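How to Make a Simple Lighting Plot for a Small Stage Play

by Nurhan Duman

I have lit plays in the hall at Dullgate for several seasons, first with an old manual desk and now with a slightly less old one. When a new person joins the technical group, they usually ask me for the lighting plot of the last show, and then they can't read it. My early plots were only clear to me. This page explains the way I do it now, for a hall with few lamps and one operator.

You will need a copy of the script, two pencils of different colours, squared paper, a measuring tape, and a list of the lamps which your hall owns. A computer is not necessary.

Step 1. Read the play twice

The first time, read it without a pencil. The second time, mark every place where the light has to change because the words say so. Somebody lights a candle, somebody opens the curtains, the night comes. These are your "must" changes. Write an M in the margin.

After this, mark with another colour the places where you would like a change but the play can live without it. A slow fade while a character is alone, for example. In my last script I had 42 marks after the second reading, and fewer than half of them were M. Do not be proud of a large number. Every mark is work for the operator, who is also following the text in the dark.

Step 2. Draw the stage from above

Use one square for half a metre. Measure the stage yourself, even if the hall gives you a drawing. The drawing at our hall was made before the steps on the left side were built, and for two productions I placed a lamp where an actor would have walked into it.

Draw the furniture, the doors and the place where the first row of the audience begins. Then divide the acting area into zones. For a small stage six zones are enough: three at the front and three at the back. Name them A to F, from left to right as seen by the audience, and write this on the drawing. Directors often say "left" and mean the actor's left, so decide in the first meeting which left you are using.

Step 3. Give every zone two lamps

The usual advice is to light each zone from two sides, each lamp coming from the front at an angle of 40 degrees or a bit more. If the lamp is too low, the shadow of the actor climbs the back wall. If it is too high, the eyes become two dark holes, which is good only for ghosts.

Write the lamp numbers into the zones. With twelve lamps the six zones are finished and there is nothing left for colour from behind. I usually join the two front corners with the middle and save two lamps in this way.

Step 4. Choose colours with the costumes

Ask the costume people for a piece of each main fabric before you order any filters. A strong red looks rich under a warm lamp and almost black under a green one. Blue and turquoise cloth can go grey in amber light. Put the pieces on a neutral surface, hold the filter in front of a torch and look from some distance.

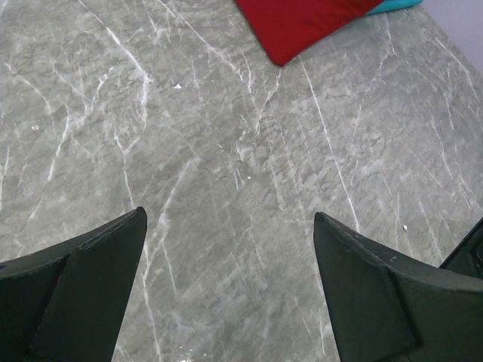
Red fabric on a grey marble-patterned surface, with a little turquoise beside it.

Write down the result for each cloth in one line, with the name of the character. For our production of "The Winter Ferry at Skustberg" this list showed me that the mother's coat would disappear in the harbour scene, so I changed the filter – the coat was already sewn.

Step 5. Write the cue sheet

The cue sheet is a table with five columns: cue number, page, the word or action which starts the cue, what changes, and how many seconds it takes. Use the last word before the change, not the whole sentence. If the cue starts with an action, describe it so that it can't be mistaken. "Güler puts down the lamp" is a good one. "Güler is sad" is not, as he is sad for most of the second act.

Leave gaps in the numbering. I go in steps of five: 5, 10, 15. When the director adds a change between 35 and 40, it becomes 39 or 37 and I don't need to write the rest again.

Step 6. Try it without the actors

Ask one or two people to stand in the zones while the operator goes through the cues. They can be anyone, but they should be of different heights. Walk to the last row and look from there, then to the side seats. Correct the levels in pencil. Our hall has 160 seats and from the outer ones you can look straight into the lamp for zone C, if it is not turned carefully.

Do this before the technical rehearsal. With the whole cast waiting in costume you will be in a hurry and you will accept things which are wrong.

Step 7. Keep a clean copy

After the first night, copy the final cue sheet once more, with all corrections, and put it in the folder together with the drawing. I also save the levels on the memory card of the desk. Ours is a Truvlow and it loses its memory when the plug is pulled for a long time, so the paper copy has been useful twice already. On the front page write the name of the play, the month, and who operated.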